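Print this page
E-mail this to a friend
Search stories Enter keyword Go

The Well at Prendgate

My aunt believed in the well. I mention it first because people in Prendgate will say that everyone does, and I grew up in her house and did not, so there is one exception at least.

The story goes that if you drink from it on a still evening you will be told one true thing before morning. The sign by the gate says the well is 2000 years old. The parish booklet says the year 952, on the word of a monk who was writing in Paninham, a day's walk off, and who also reported a talking pike. I once asked the woman in the gift shop which it was. She said both, and sold me a bottle for the price of a decent lunch.

I went back in July to clear the house. My aunt had been 85 and had kept everything, string included. In the dresser I found her well book, a school exercise book with a red cover in which she had written down every true thing she was ever told. I sat on the stairs and read it with the front door open.

'The butcher is not well.' He was a big purple man who wheezed when he reached for the sausages, so I did not think much of that one. 'It will be a wet spring.' 'She will marry the wrong one.' That was me, I supposed, although she had not said so at the time, and it might have been any of my cousins. Most of them did.

There were pages of it. I read as I would read a bill from a builder, looking for the place where the trick was done. It was done everywhere. She wrote down what she already knew and gave the well the credit. Where she had been wrong she had not crossed it out, she had simply waited. 'The roof will go' appeared under three different winters, and I could hear it, while I sat there, not going.

Then, near the back, in pencil: 'She will come when it is too late and she will be cross.'

I was cross. I shut the book and put it in the box for the tip.

By 6 in the evening I had run out of boxes and there was no milk. I walked down to Chae, as we always called the lower end of the village, though it is not on any map I have seen. The shop was shut. The café next to it, Givik, was open, and had gone in for the well in a big way. There was Well Tea and Well Cake. I asked what was in the Well Tea and was told tea.

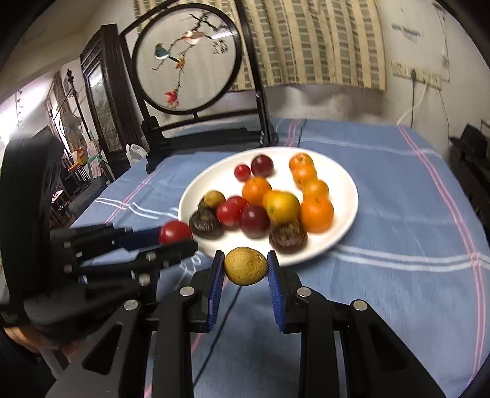

My aunt would never have gone in, but she would have had an opinion about the fruit. She held that a bought plum told you nothing and that you should only trust fruit you had seen on the tree, a rule she broke every Christmas for tangerines. Fruit on a white oval plate over a blue tablecloth would have struck her as showing off, and she would have wanted to know who had paid for it, and the little yellow-brown ones with the speckled skin she would have taken for potatoes. I could hear her saying so, quite clearly, in the voice she kept for shops. I drank my tea and it was only tea.

I went home the long way, past the well. It was a still evening, as it happened. There was a tin cup on a chain and a notice from the council saying the water was not for drinking, and I stood and read the notice twice. Then I drank, mainly to be able to say that I had. It tasted of pennies.

I slept badly on her sofa. At some point in the night I woke and thought, very plainly, you left the book in the box for the tip. Well, I knew that. I had put it there myself.

I lay for a while, working out how I would have told this if I were the woman in the gift shop. Then I got up and fetched the book in, and found a pencil in the dresser, under the string. I wrote nothing in it. I did look to see how many pages were left – more than I would have thought – and I took it up to bed with me, and in the morning there was water coming through the landing ceiling.

Print this page
E-mail this to a friend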